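Drernimine Monastery Reopens Its Hilltop Chapel to Pilgrims After Restoration

DRERNIMINE, May

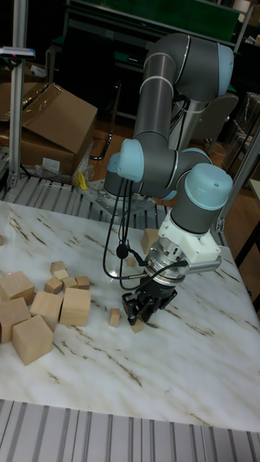

A gray robotic arm with pale blue joint caps over a marble-patterned tabletop.

The Mavromatis Trust has reopened the upper chapel at Drernimine Monastery, and morning prayers are being held there again for the first time since the roof was closed off for repair. Pilgrims may enter from 6 a.m. through the east gate.

The chapel stands at the top of the old pilgrim path from Clirnby. The path has 3,594 stone steps and passes 2 springs, the lower of which is still used for the blessing of water at the spring feast. Local tradition holds that the first chapel was a single cell cut into the rock by a hermit, and that the present walls were raised over it later by families from the valley. The rock cell can be reached by a short stair behind the altar screen.

Work on the building covered the roof timbers, the bell frame and the painted ceiling above the nave. The ceiling shows the four rivers of paradise and had darkened under years of lamp smoke. Conservators cleaned it panel by panel and left the older repairs in place where they were sound. The floor was relaid with the original slabs, apart from a strip along the north wall where the stone had split.

"People kept walking up even while the doors were shut, and many of them prayed on the steps outside," said Rakiya Eze, director of the Mavromatis Trust. "We are glad to have them inside again."

The main feast of the chapel will be kept this year in its full form. The procession leaves the parish church in Clirnby at dusk with the icon carried in front, stops at both springs, and reaches the chapel for the night service. Bread and lentils will be served in the lower courtyard after the service, as before.

Suleiman Nwosu, who led the building work for the Trust, said the bell would be rung by hand. "The old frame was leaning toward the valley and it put strain on the wall," he said. "The new one sits on its own footing – the wall carries none of it."

The chapel holds 100 people. On feast days the service will also be heard in the courtyard. Visitors are asked to cover their shoulders and knees, to leave shoes on the racks by the door, and to light candles only at the stand in the porch. Photography is allowed in the courtyard and on the path but not in the chapel or the rock cell.

Pilgrims who cannot manage the steps may use the Viruner road, which comes up behind the monastery and ends at a small parking area by the guesthouse. The guesthouse offers simple rooms for one night, and places should be requested in advance at the monastery office.

Entry to the chapel is free. Offerings go toward the upkeep of the path.

Media contact: Press office, Mavromatis Trust, Clirnby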